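Against the Junk Drawer Exemption

By Sorcha Mac Giolla
February

Most households and most small offices keep one container that is excused from the rules applied to every other container. I think the exemption should be withdrawn.

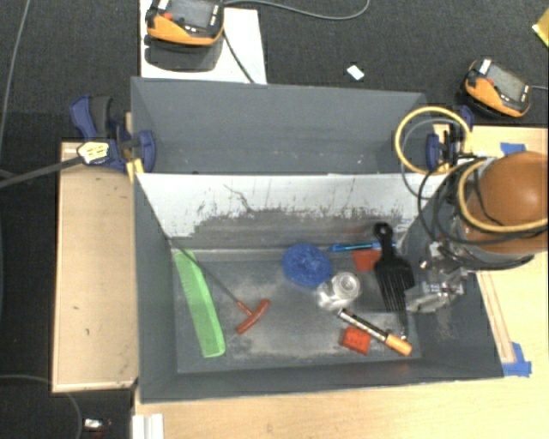

The cost is in retrieval

Storage is usually judged by how much it holds and how it looks when closed. Both measures ignore the operation that matters, the one performed when somebody needs a thing. Putting an object away happens once per use. Looking for it may happen several times per use, and often under time pressure, with one hand already holding a loose hinge.

For an unsorted container, the expected search is proportional to the number of items in it. A comb and a T-handle tool in the same bin do not hinder each other much, as the shapes differ and the eye separates them quickly. The trouble starts with similar items. Four hex keys of adjacent sizes will cost more search time than a comb, a whistle, a tape measure and a candle, even though the count is the same. Advice that sets a limit on quantity alone is therefore measuring the wrong variable. Similarity within the container should be limited first and quantity second.

I kept a log at our office in Haverford last winter. Over the logging period there were 124 retrievals from the shared drawer in the copy room. The median took 19 seconds. The longest took four minutes and ended with the item being found in a coat. I make no claim that these figures apply elsewhere. They were enough to persuade me that the drawer was a working store and ought to be treated as one.

Why labels alone fail

The standard remedy is a set of dividers and a label maker. I have used the Clellier inserts and the deeper Atgate ones, and both are adequate pieces of molded plastic. Neither addresses the classification problem. A label reading "Tools" tells a person where tools go if that person already agrees that the object in hand is a tool. Scissors, box cutters and the small screwdriver for eyeglasses all fail this test in our office, and each has been filed three ways.

A label should name the task. "Opening packages" is a better compartment than "Blades." "Hanging things on walls" is better than "Hardware," and it permits the hammer to sit beside the hooks. The objection is that some objects serve several tasks. Buy a second one. A spare pair of scissors costs less than the argument.

A tolerable amount of disorder

Sorting also has a cost, and advocates tend to leave it out. If an item is used twice a year, a minute spent assigning it a permanent place may never be recovered. There is a case for one unsorted container with a hard boundary: a single shallow layer, with nothing allowed to rest on anything else. Depth is the real enemy. Items in one layer can be scanned by eye. Items in two layers must be moved, and moving them destroys whatever order the last person left.

I would set the review interval at 45 days. On review, anything that has been used since the last one gets a task compartment, and anything unidentified goes in an envelope with the month written on it. The Vimomton branch reviews weekly, every Thursday, and I consider this excessive. Their drawer is very tidy and they are always in it.

Related

Shelf Depth and the Problem of the Second Row
Keys: A Case for Hooks over Bowls
What a Filing Cabinet Still Does Well
Replying to Readers on Cable Storage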